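Home network log: the kitchen dead spot
Saturday, January 16, 2021
Posted by the site author

Status: solved (and I'm chuffed to bits)

The problem
The Cisix router in the hall gives lovely strong wi-fi everywhere except the kitchen, where the tablet drops off the network every few minutes. Recipes freeze halfway down the page, the radio stutters and video calls are hopeless. It started the week I moved the router from the front room shelf to the cupboard by the stairs.

Kit
Router: Cisix, dual band, latest firmware
Extender: Nirnano plug-in, bought second-hand
Tablet: an old Plellach, still going strong!

Step 1. Restart everything
Router off at the wall, kettle on, router back on. The tablet joined straight away, stayed connected through one song and then dropped. Same as before.

Step 2. Forget the network and rejoin
I removed the saved network from the tablet and typed the password in again. No change, although I did find 13 old networks in the list, including one from a campsite, and had a very satisfying clear-out.

Step 3. Check whether it's the tablet
My phone did the same thing in the same spot, so the tablet is off the hook. Good news, as I'm very fond of it.

Step 4. Change the channel
This was the fun bit. A free scanning app showed half the street sitting on the same channel as me. I moved the slow band to channel 1 and the drops became less frequent straight away – still there, but I could get through a whole recipe. If you've never looked at your channels, do have a go, it's fascinating.

Step 5. Plug in the extender
First try was the socket nearest the sink. The light went amber, which on the Nirnano means a weak link back to the router. Full bars on the tablet, terrible speed. An extender can only pass on what it receives, so I was giving myself a strong copy of a rotten signal.
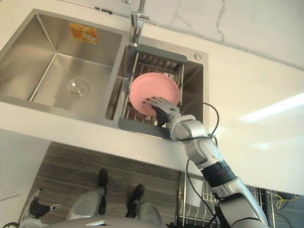
Step 6. Move the extender halfway
I tried the landing socket next and got a green light at once. The ping test from the kitchen sent 498 packets and lost 2 of them. Before that I was losing whole chunks at a time, so I did a little dance.

Step 7. Give both boxes the same name
The tablet was hanging on to the hall router long after it should have let go. I gave the extender the same network name and password as the router, and now it swaps over by itself when I walk through. I ran the test again with 525 packets and lost none!

Still to do
The Semeniuk smart plug on the lamp won't join since the rename. It only likes the slow band, so I'll try switching the fast one off while I pair it. I'll add a note when I've had a go.

If you have the same Nirnano model and the light sticks on amber, move it one socket closer to the router before you change any settings. It would have saved me most of an afternoon – though I did enjoy the channel scanning.

Contact | © 2021 | Back to top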